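Abhishek Kandpal
2022-01-29

1/
Our paper on robots that stop moving and then keep on not moving is up. It took us most of last year. The subject set the pace. Thread.

2/
If you've trained an arm by imitation you know the freeze. It reaches, it gets close, it hangs there. The policy is still running and the motors are fine. It is outputting "stay where you are" with great confidence, thirty times a second, until someone hits the stop button or goes to lunch.

3/
We have a name for the one at Rinitz that did this over the pen holder. I'm not allowed to put the name in the paper.

4/
Where it comes from is no secret. People pause when they teach. They look at the object, they shift their feet, they wonder if they left the stove on. All of that gets recorded as robot data, and to the learner a pause is a lesson: in this view, the correct move is no move.

5/
Once the arm stands still, the next camera view is the same as the last one, so the correct move is again no move. You can see how this goes.

6/
The usual fix is to cut every stretch where the arm isn't moving. Everybody does it. We did it. It's one line in the data loader and it has the comment "remove idle" next to it, in my handwriting, so to speak.

7/
The trouble is that some idle isn't idle. Jaws closing on a small thing need a moment in which the arm holds position and the fingers do their job. If the arm's speed is all you look at, this looks exactly like somebody thinking about their stove. Wrist view of a grip, the pink-and-white thing between the jaws:
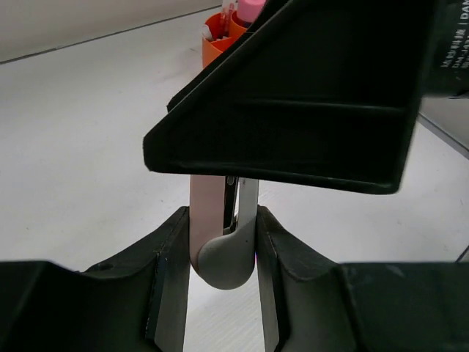 8/
Cut those moments out and the policy learns that closing takes no time at all. It starts to close, starts to lift, and does both at once. You get a very smooth, very fast arm that leaves everything on the table.

9/
So two kinds of stillness. One is doing a job (we call it a working pause). The other is a human being a human (we call it a dead pause, after a long argument in which "coffee" was the other candidate).

10/
Stillum is our way to tell them apart. The name is fake Latin. A reviewer asked for the etymology and we said "still, plus um," and this was accepted.

11/
How it works, short version: for each pause, look at the wrist view going in and the wrist view coming out. Ask a small network to guess, from the going-in view alone, what the coming-out view looks like.

12/
If the hand region comes out different (fingers in another place, something between them that wasn't), the pause earned its keep. If the view comes out the same as it went in, the pause was dead and can be shortened.

13/
Shortened, please note. We leave a little stub of every dead pause. Removing them whole makes the arm's path jump, and a policy trained on jumps will try to jump. The arm weighs more than my bike and I stand next to it.

14/
"Why not just read the gripper width?" Good question, asked by every person I have ever met. On our rig you can, and we compare against that. It does well on hard objects and gets confused by anything that squashes, where the width keeps creeping long after the grip is good.

15/
Also a lot of shared data has no width signal, or has one that someone logged in units known only to them. Pictures are the thing everybody saved.

16/
Data: 2588 demonstrations, all tabletop, all collected in the Sodthorpe building on one white table. Reach, pick, set down, push a bit, pick again. Objects you'd find on any desk, plus bottles.

17/
I taught a fair share of those myself. The paper reports pause length per teacher, with letters in place of names. I'm teacher D. Teacher D is an outlier. Moving on.

18/
The most common place for a dead pause is above the table with the jaws open, before committing to an object. You have a bottle, you have something orange, you have a decision to make, and the arm has all the time in the world because you do.

19/
This kind of view is poison for a learner. Wide open jaws, bare table straight ahead, and in the data a mix of "go left," "go up," and a great deal of "hmm." 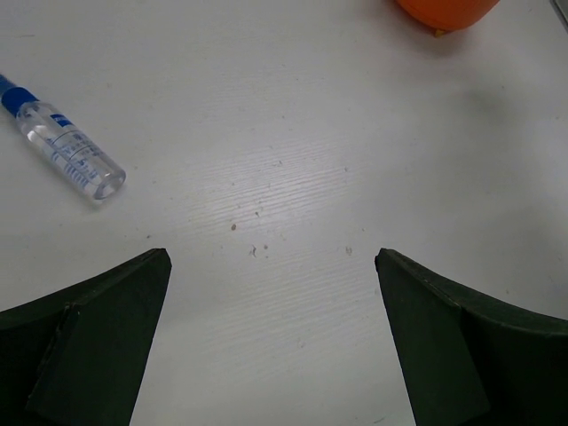
Wrist view, jaws open, nothing between them. Bottle on its side at upper left.

20/
A side note on that view. The stretch of table just ahead of the gap between the fingers has a few small specks on it. In an early version the pause network fell in love with specks like these and used them to work out where it was. It was a very good speck detector. We now blur the background during training.

21/
Blurring cost us a little on thin objects. It's in the appendix, in a table nobody will read, so I'm telling you here.

22/
Results. We ran 50 trials per condition, same table, start positions shuffled by script so that I couldn't be nice to my own method. Counted as clean: the arm gets through the trial without freezing and without lifting off before the grip is made.

23/
Raw data, pauses and all: 7 clean trials. Seven. I have watched the other ones. I have watched them in real time, which is a strange way to spend a winter.

24/
With Stillum: 48 clean. Same network, same demonstrations, same number of training steps. All that changed is which bits of standing still we let it see.

25/
Cutting every idle stretch landed between the two. It almost never froze. It failed by lifting too early, again and again, in a good mood.

26/
The two trials we lost were both on a bottle lying down. Clear plastic is hard. The network sees the table through it and decides nothing has changed, so a real working pause gets filed as dead. We know. We don't have a fix. If you have one, my inbox is open and my pride is manageable.

27/
What we did not show: any of this on another arm, on another table, or with two arms. People have asked if it would help with legged robots. I have no idea. I'd guess their pauses are mostly falling.

28/
We also didn't show it makes the policy smarter. It picks the wrong object as often as before. It just does so promptly.

29/
The part I like most is dull. You run Stillum once, before training, over data you already have. It spits out a list of pauses with a score for each one, and you can open that list and argue with it. I've argued with it a lot. It was right more than I was, on the ones we checked by hand.

30/
Checking by hand means two people watching clips of a robot standing still and voting on why. If you want to find out how well you get along with a coworker, I recommend it.

31/
Compute, for those who ask: the pause network is tiny. It trained on Qiu, our oldest machine, the one under the desk with the side panel off. Qiu also heats the room. The policies went on the big cluster like everyone else's.

32/
A few replies ahead of time. Yes, we tried a plain threshold on pause length (short = working, long = dead). It does better than cutting everything and worse than looking. Teachers who are slow at gripping wreck it. Teacher D wrecks it.

33/
Yes, we tried just telling teachers not to pause. They rushed, the grips got sloppy, and one person said it felt like being timed on a spelling test. We went back to letting people take as long as they like and cleaning up after.

34/
Code comes out in March, once I've taken out the hard-coded paths and a function called please_move. The pause labels come with it. The clips we voted on too, including the ones where the vote was a tie.

35/
If you run it on your own data and the list looks silly, send me the list. I'd much rather see a silly list than a nice plot. Start with the longest pauses, they load first and they're usually the funniest.

36/
Replies are on but slow. I'm back at the table this week teaching bottles.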